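Packing the Day Bag: what students carry and where they put it
Project report, Everyday Objects module
Pernmont, 2019-07-04

1. What we wanted to find out

Started with a complaint. Everyone in our group had dug through a backpack on a train platform looking for a charger. So the question was simple - does it matter where you put stuff, or do you just need less of it? Our first plan was suitcases. Dropped that, too big, and nobody travels enough in term time to tell us anything useful. Day bags then. Small backpack, one day out, back by evening.

Two parts to the project. Part one a survey, part two packing trials at a table with the same set of things every time.

2. Survey

Ran it in June, online, link passed round by the departments and the Sandhu library noticeboard. 622 people opened it, 369 finished. We only used the finished ones. Probably should have made it shorter, the question grid on page two lost people (you could see it in the drop-off).

We asked what was in the bag right now, not what people usually carry. That was a good decision. "Usually" gets you a tidy answer. "Right now" gets you old receipts, one glove, a fork.

Most common things were keys, wallet, water bottle, power bank, some kind of cable. After that it spreads out a lot. Pens were lower than we thought. Snacks higher. Umbrella depended completely on the week, it rained the first half of June.

The question about what is hardest to find had a clear winner, cables, then keys. Power banks came further down the list but had the most annoyed comments. A typical one: "always at the bottom, always when I'm at 3 percent." Another one said the power bank was easy to find but the cable for it never was, so what's the point. Fair.

3. Packing trials

19 packers, mostly from our own year, so not a good sample. We know. Each one got the same items and the same type of bag and was told to pack for a day in Graletti, by train, one museum, lunch outside. No time limit. Then a short break, then we called out items and timed how long it took to get them out.

Each person packed twice. First round their own way. Second round by our rule, which was: things you need standing up go on top or in the front, things you need sitting down go underneath.

The power bank was the item we argued over most. Flat, hard, heavier than it looks. If it goes in first it slides to the bottom and stays there. If it goes in last it presses on whatever is soft, and one packer flattened the sandwich stand-in (a sponge). Some put it against the back panel, which works untill you lean on something.

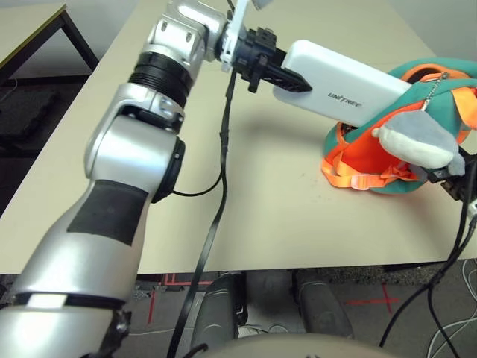
The other thing we hadn't planned for was the outside of the bag. Straps, buckles, charms. We'd written the whole method as if a bag was a box with a hole in it. But loose straps get in the way when you lay the bag down to load it, and several people stopped to push them aside before they did anything else. A buckle under the bag makes it rock. Small thing, but it adds up over a lot of trials, and it got into our timings before we noticed.

Charms and hanging toys we expected to be pure decoration. Not quite. In the survey comments people said they use them to tell their bag from other bags in a pile, or as something to grab. One person keeps the house key on the same chain. We didn't test any of that, would be a nice follow-up.

4. What came out

Our rule helped with keys and wallet. Clear difference, almost everyone was faster in round two. Water bottle no difference, because nobody ever loses a water bottle.

Power bank - mixed. Faster if the cable was wrapped round it or in the same pocket. If the cable was somewhere else the total time was about as bad as before, people found one part and then stood there looking for the other half. So the rule should really be about pairs of things. We didn't think of this until the trials were nearly done and only had time to try it with two people. Not enough to claim anything but both were quicker.

Packing time went up in round two for most. They complained about it too. "Feels like homework" was written on one feedback slip.

5. Problems

- The sample, see above.
- Round two always came second. People had seen the items already, so some of the improvement is just practice. Should have swapped the order for half of them.
- We changed the calling order of the items partway through and did not write down exactly when. Our mistake.
- Straps, see section 3.
- The stopwatch app closed itself during one trial, that one was left out.

6. If someone takes this on

Use bags with different pockets, ours had a plain main compartment and that limits what you can say. Test pairs properly. Kilumia, the luggage shop by the station, said they'd lend display bags if asked early enough, we asked too late. And do the survey in a month when it doesnt rain all the time, or ask the umbrella question separately.

Survey questions and the trial sheet are in the appendix. Raw timings are in the shared folder, second tab, ignore the first tab.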